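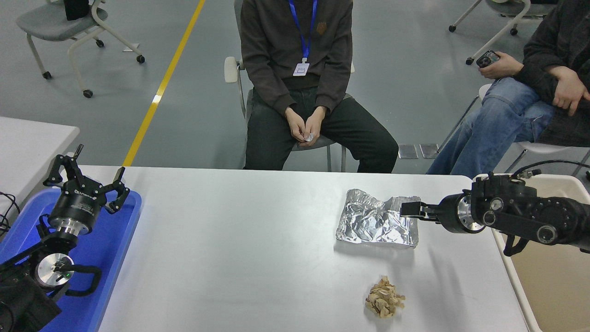

Teaching a Two-Armed Robot Kitchen Jobs: What Works for Me

By Teresa Seixas
3/28/19
Print this page | E-mail this page

I get asked for these a lot, mostly by people who have just been handed a pair of arms and told to make them do something useful with food. I've been running arms by remote control since last February and I've ruined plenty of foil along the way, so take what you like from the list and skip the rest!

Start with foil. I know it looks like a terrible choice (it's shiny, it tears, it never does the same thing twice) but it's cheap and it shows you right away how hard you're squeezing. Fold it into a packet about as big as your hand and crumple it a bit first. A smooth flat sheet is miserable to get hold of. The wrinkles give the fingertips something to catch on.

Come in from the side, low and slow. My first week I kept diving at everything from above and pushing it into the table. With a two-finger gripper I like to bring the fingers in level with the tabletop, let the tips just touch the edge of the packet, and stop there. Take a breath. Then close. That little stop helps the person driving, too — you get a second to see whether you're lined up.

Park the arm you aren't using. I can't say this enough. If the job only needs one hand, put the other one down somewhere off to the side and leave it alone, fingers open. A plastic tray or bin is fine. Henk Maes (he taught me, over at the Urkville shop) used to call out "Where's your left?" every time I forgot, and I still hear it in my sleep.

Dry, flaky food goes in a heap. Spread out thin, it's hopeless for any gripper I've tried. Keep the heap closer to you than the foil, with a clear gap between the two, or you'll drag crumbs under the packet all afternoon. And don't bother rescuing every last flake by remote. Do the big pinches and wipe up the rest yourself at the end.

Do it by hand first. Your own hands, I mean, sitting at the table. Dede Fiadzo and I wrap the same packet five or six times before either of us goes near the controls, and we talk through it out loud. You find out you've been using your pinky to hold down a corner, and the robot hasn't got a pinky, so now you need another plan.

Keep the sloppy tries separate from the good ones. We did 200 foil packets one month and I had dumped everything in one folder. It took Dede and me two evenings to sort them out. Now I say "keep" or "toss" as soon as I finish, while I still remember what went wrong.

Change one thing at a time. Turn the packet a little, or slide it over a few inches, or make the heap smaller. If you move everything at once and the robot gets worse, good luck figuring out why.

Quit when your shoulders creep up. Mine go after 6 good runs in a row, sometimes sooner — then I hand over the controls and have a sit. Tired driving gets jerky, and jerky is exactly what you'll be teaching.

Next time I'll get into lids, which I'm still pretty bad at.

Print this page | E-mail this page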